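About Druson

Druson writes planning and control software for robot arms that work in homes, small shops and other places that were not built with robots in mind. We do not make hardware. Our customers bring the arm, and we supply the code that decides how it should move.

The company started in Kastlow with one product, a motion planner called Tomar. Tomar takes a target, a model of the room and the limits of the arm, and returns a path that keeps clear of the furniture. It checks the whole arm against the room, including the elbow and the base links, and it replans when something has moved.

Most of our development happens in simulation. Gokska, our in-house test tool, loads furnished rooms and runs the planner in them overnight. The current library holds 1,585 room layouts, and 830 of them include soft furniture such as sofas and armchairs. Every release of Tomar has to get through 1,000 planning problems before it goes to a customer.

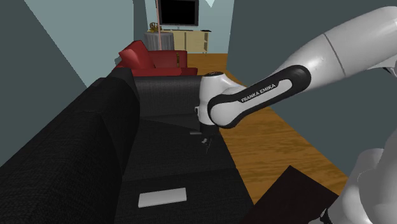
Simulated living room with a Franka Emika arm reaching down over a sofa seat.

Sofas take up a lot of our time. A deep seat with a tall back leaves the wrist little room to turn, and dark fabric is hard on depth cameras. Thin, flat items are another steady source of work, and the perception team keeps a separate set of tests for them.

We are organized in 2 groups. Planning and Control looks after Tomar and the drivers that connect it to different arms. Perception and Tooling looks after Gokska, the room library and the log viewer that customers use to replay a failed run – the part of our software they write to us about most.

New versions come out each May, with smaller fixes in between. Support is handled from the Kastlow office by the same engineers who write the code.

Page last updated 14/11/2019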